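Erkmont Wall & Floor Paint, Low Sheen
by Torres Coatings

Home > Paint > Interior > Walls & Floors

SKU 2826
In stock at Trekgate. Click and collect from 6 am, if you're that sort of person.

Sizes: 1 L, 4 L, 10 L
Finish: Low sheen
Clean up: Water
Recoat: 6 hours
Tint to order: Yes, all colours

Erkmont is a water-based acrylic that goes on walls and, with the hardener sachet mixed in, on floors as well. Torres have been making it in the same shed since before they had a colour range, when you could have it in white or in the other white. There are now 370 colours. We have a favourite dozen and would quietly retire the rest, starting with Wet Biscuit.

It suits spare rooms, garages, studios, sleepouts and the laundry you keep meaning to do something about. It does not suit decks, driveways, or anything that gets rained on. We keep saying this and people keep buying it for the deck.

Choosing a colour

Order the sample pots. A colour chip is the size of a postage stamp and your wall is the size of a wall, and grey in particular has a talent for turning purple once you've paid for it. Paint a big square, look at it at breakfast, look at it again with the lights on, then ask someone who doesn't live with you.

Two walls in different greys is a popular request at the moment, usually a heavy blue-grey on one side and something paler with a bit of lavender in it on the other. Floors have gone warm in the meantime. Peach was last seen in quantity in our parents' ensuites, and we had hoped it was resting. It's our third-best seller.

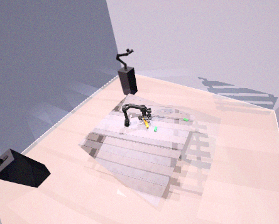
Dark blue-grey left, pale grey-lavender right, peach floor. Computer render, colours indicative only.

If you are running two colours into a corner, cut in the lighter one first, let it go right around the bend, and bring the darker one up to it the next day. Tape helps. A steady hand helps more, and so does a corner that's straight, which in most of the houses we've worked on is asking a lot. Caulk first and lower your expectations.

Coverage

Allow two coats on walls and three on floors. Going from dark to light, add an undercoat and a free weekend. The 10 L tin has a proper metal handle. The 4 L has a plastic one that will hold until the moment you're on the stairs, so carry it from underneath.

Floors

Concrete needs to be clean, dry and etched. Timber needs a sand. Lino needs to be left alone.

Mix in one hardener sachet per 4 L and stir for longer than feels reasonable. Once it's mixed you have 40 minutes before it begins to set in the tray, so have your roller, your extension pole and your way out of the room sorted before you start. Work towards the door. Socks after a day, shoes after two, furniture after a week. Felt pads under anything heavy.

What customers say

"Did the study in Slate Harbour. My husband said it was too dark, then moved his desk in. Smell was gone by the next morning." Dalia Priedītis

"Good paint. Lid impossible. Used a screwdriver, then a bigger screwdriver." Vasco Serrano

"Three coats on the garage floor and it has stood up well to two bikes and a leaking mower. I'd have given five stars but the sachet instructions are printed in silver on grey." Thulani Xaba

"Colour beautiful, not the colour I ordered. Shop remixed it without a fuss. Kept both." Conceição Guerreiro

Questions we get

Can I use it over enamel?
Sand it, prime it, then yes. Skip either step and it will peel off in one satisfying sheet.

Will it go through a spray gun?
On walls, thinned a little. With the hardener in, please don't. Volteo will service your gun but they won't be cheerful about it.

Is it washable?
After two weeks. Before that, crayon is a permanent feature.

Can I return tinted paint?
Only if we got it wrong. Changing your mind about peach isn't covered.

Delivery

Metro orders go out the next working day. The tinting machine is being serviced on Sat 20 November, so tinted orders placed that day will be mixed on the Monday. Plain white is unaffected, as ever. For trade accounts and bulk pricing, ask for Raquel Calado at the paint desk.

Goes well with
Erkmont Undercoat 4 L
Torres 230 mm roller kit
Concrete etch, 1 L
Felt pads, assorted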